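Trays, brown paper and the great sorting table rethink
September 2, 2023 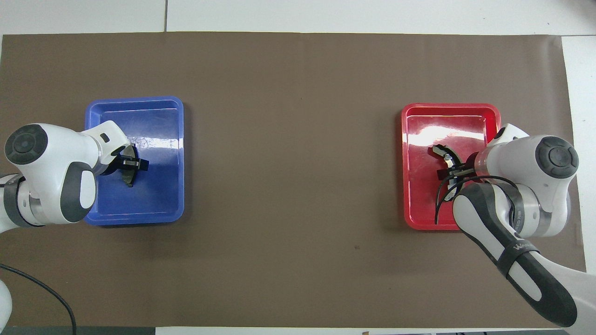
If you've been along to the Candudcombe craft shed lately you'll know I have become a bit of a bore on the subject of tabletops. I can't help it! We spent all of February losing beads down the gap where the two old desks met, and by the end of it I was dreaming about them. So I've gone back to the way my aunt did her mosaics, with a big sheet of brown paper over the white tabletop and a shallow plastic tray on each half, and I'm never changing it again. The blue one on the left is my favourite colour of the lot, a proper royal blue, and the raised lip keeps the small stuff where you put it. The corners are rounded too, so you can scoop into them with a finger.

The paper was Priya Okafor's suggestion. I'd been using an old bedsheet, which rucked up every time somebody leaned on it, and before that a vinyl cloth that stuck to my forearms in summer. Brown paper just sits there. You can write on it (we do, all the time), you can fold the whole thing up with the mess inside and tip it in the bin, and it takes the glare off a white table, so your eyes aren't sore by morning tea. It gets a few creases after a while but that doesn't bother me. Priya irons hers. I have told her what I think of that.

A word about shiny trays. A glossy floor like the blue one's throws back the light, and if you're sorting clear or silver beads you can lose sight of them in the white streaks. Tumaini Athumani lines his with a bit of felt. I tried it and the seed beads clung to the fluff, so now I turn the tray until the shine falls where I'm not working. Elsa Leinonen likes a face washer laid flat in the bottom, dampened a little, and she does get through her sorting faster than I do, so maybe listen to Elsa.

Now, the button tin. Most of you know that Wanda Achterberg left us her mother's collection when she moved up the coast, and that we've been putting it off. Well, we have finally made a start. Jayanthi Pillai and I did the first tin over two afternoons and it came to 1,539 buttons, which Jayanthi wrote on the corner of the paper and underlined twice. The second tin was bigger, 1,616, and had a thimble in it as well as what I'm fairly sure is a tooth. We have put the tooth aside for Wanda. There are 64 matching navy ones with a little anchor on them, enough for several cardigans if any of our knitters are feeling keen – let me know before I get ideas of my own.

How we've been doing it, if you want to have a go at home: pour a handful into one tray and use the other for the colour you're pulling out. One colour at a time, even though it feels slow. I tried doing reds and greens together and got in a terrible muddle, then had to tip the lot back and start over. Shank buttons go in a jar of their own. Anything cracked goes in the mosaic tub.

We could do with more trays, by the way. Shallow ones are best, any colour, and old cafeteria ones are great if you know somebody who's clearing out a kitchen. Drop them at the shed or leave them on my verandah, behind the fern where the dog can't get at them.

There are three more tins to go. Bring your glasses, and I'll put the kettle on!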